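Fenaron Home Arm: Owner's Guide
Section 6: Giving the arm its first chores

Before you start, a word about expectations. The video on our front page shows the arm clearing a dinner table for six. That was one table, with the same six plates, in a kitchen where the lighting never changed. Your kitchen has opinions of its own. Section 6 is for your kitchen.

You will need the arm (mounted and checked as in Section 4), the Hudness hand-held gripper, a charged controller, and one chore you can do without thinking. Folding fitted sheets does not qualify for most of us.

6.1 Picking a chore

1. Choose a task with one object and one place to put it. Standing a stick, brush or rod in a holder is good. "Tidying up" is a lifestyle.

2. Do the chore yourself twice at normal speed. If you dropped anything, the arm will too, with more conviction.

3. Open the controller, press NEW CHORE, and type a name. Our test house has a chore called "spoon again again final." Learn from us.

Note: The arm cannot tell clean from dirty. It can put a mug in the dishwasher and take it straight back out, and it regards both as a success.

6.2 Showing the arm what to do

4. Hold the Hudness gripper from behind and squeeze the trigger once. The fingers should close fully and open again. If they stop halfway, see 6.5.

5. Grip the object near its middle. Long thin objects tip if held at the end, and the arm will copy your mistake faithfully for as long as you own it.

6. Carry the object to where it goes, set it down, open the fingers, and back away before turning. Skipping the last part is how our first office lost a lamp.

7. Repeat until the counter on the controller reads 80. Move the object to a slightly different spot each time. Eighty perfect copies of one motion teach the arm to handle one object in one spot under one mood of weather.

8. Take a break at 20. Tired people get sloppy around the elbow, and it shows up later.

CAUTION: Keep your free hand outside the fingers. They are not strong enough to injure most adults, but they don't let go politely.

CAUTION: Do not demonstrate with knives, lit candles, or anything you inherited.

6.3 The first real run

9. Clear pets and children from the work area. Put the object in a spot you used during step 7.

10. Press RUN and stand where you can reach the red button. For the first three tries, keep your hand on it.

11. Write down what happened in the chore log. "Bad" is not a log entry. "Closed too early, pushed brush behind toaster" is.

12. If the arm fails in the same way twice, go back to step 5 and record more tries from that position.

Note: Cuiping Liao, who wrote the first draft of this section, timed herself against the arm putting away one drying rack of dishes. She finished, made tea, and drank it. The arm was on its second bowl. It has since improved, and so has her tea.

6.4 What it can and can't do yet

Works most days: upright items into wide holders, cups onto flat shelves, wiping a bare counter.

Works when watched: closing drawers, moving a sponge that isn't stuck to anything, pairing socks of very different colors.

Not yet: bags, lids, cords, anything see-through, anything wet and see-through, duvet covers. The Jiang update due in September is meant to help with lids. We would keep your hands for now.

6.5 If something goes wrong

Error 129: the fingers closed on nothing. Check that the object is still there. It may be on the floor.

Error 1622: the arm believes it has finished. Usually it hasn't. Press RUN again, or finish the job yourself and let it have the credit.

Fingers stop halfway: wipe the pads with a dry cloth and remove any crumbs from the hinge.
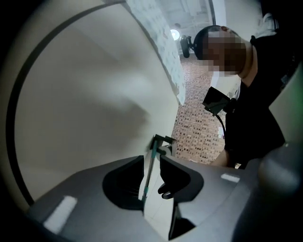
Thin objects deserve extra patience. A stick that leans even a little in the fingers will miss a narrow hole every time, so when you record this kind of chore, slow down for the last hand's width and let the tip settle before you open up. Save the chore when you're done. The controller does not save by itself, a decision made by someone who has left the company.

Comments (3)

platewarmer: Did all 80. It now loads forks beautifully, into the bread bin.

Odd Jobs Dad: Step 8 is good advice. I ignored it and my arm has my sore elbow.

gretel_k: Is the Balel mount OK on a tile counter, or do I need the clamp kit?

Related sections
Section 4: Mounting the arm
Section 5: Charging and naming your controller
Section 7: Laundry, a cautious introduction
Balel clamp kit: fitting notes

Contact Fenaron Support | © Fenaron | Back to top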